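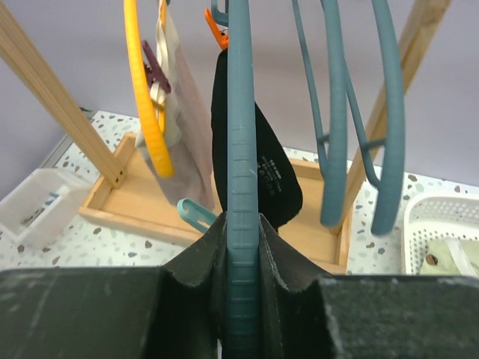 *Wrist camera, hanger cell: pads closed on the teal hanger bar, rack behind.*

## Cell check, hanger and rack station – August

I did this one on my own before the morning runs, with the Kultatmont sheet in one hand and a mug in the other (mug left outside the line, before Leszek asks). Ticked means I'm happy for the cell to run. Anything unticked has a name against it.

**Before power**

- [x] E-stop pressed and released, both buttons. The one by the door is stiff but it does latch.
- [x] Floor line visible all the way round. It's getting thin by the bin, so I put fresh tape down.
- [x] Cables clipped, nothing hanging below the counter.
- [ ] Risk assessment on the wall is the current one. Nope! It's still the version from when we had the Deng arm in here. Yiğit Karakaya to print the new one.

**Gripper and pads**

- [x] Finger bodies: scuffed and a bit dusty along the tops, no cracks I could find with a torch. Wiped down after.
- [ ] Pads: slightly frayed at the thin ends. They still meet in the middle, but our own rule says frayed means change at the next stop, so I've put them down for swapping. Counter on the pendant says 1,271 closes on this pair.
- [x] Grip force set to 30 per cent. Please leave it there for the plastic hangers – I found it at something much braver last month and had words with myself, as it was me.
- [x] Loss-of-power test: fingers hold, nothing drops. Did it five times.

**Rack and work area**

- [x] Wooden rack stands steady on the counter, no rocking when I lean on the tray.
- [ ] Screws in the posts and tray. I went round with a screwdriver and one wanted half a turn. It's fine now, but I'd like Leszek Żak to look at it too, he built the thing.
- [x] Hangers and clips: no split plastic, clips spring back properly. The small maroon and orange ones are the fiddly ones, so watch your fingers.
- [x] Cloth items hung clear of the counter. Long hems are what I worry about, if a pad catches one the whole rack can come with it.
- [ ] Storage box and basket positions. Both are on the counter with the rack, and the Estska layout drawing doesn't show either of them. Either we move them or we draw them in. I vote draw them in, people need somewhere to put the bits.

**Running**

- [x] Slow mode for the first seven cycles, hand on the stop.
- [x] Nobody reaches over the rack to free a hanger while the arm is live. Pause, wait for the amber light, then go in. I know it's only a hanger.
- [x] Speed limit locked with the Kikberg key, and the key is back on its hook.

Result: OK to run, with four open items. I'll do the pads myself at the lunch stop, and if you get there first, the spares are in the second drawer under the pendant and the old pair goes in the tin marked "used", please and thank you.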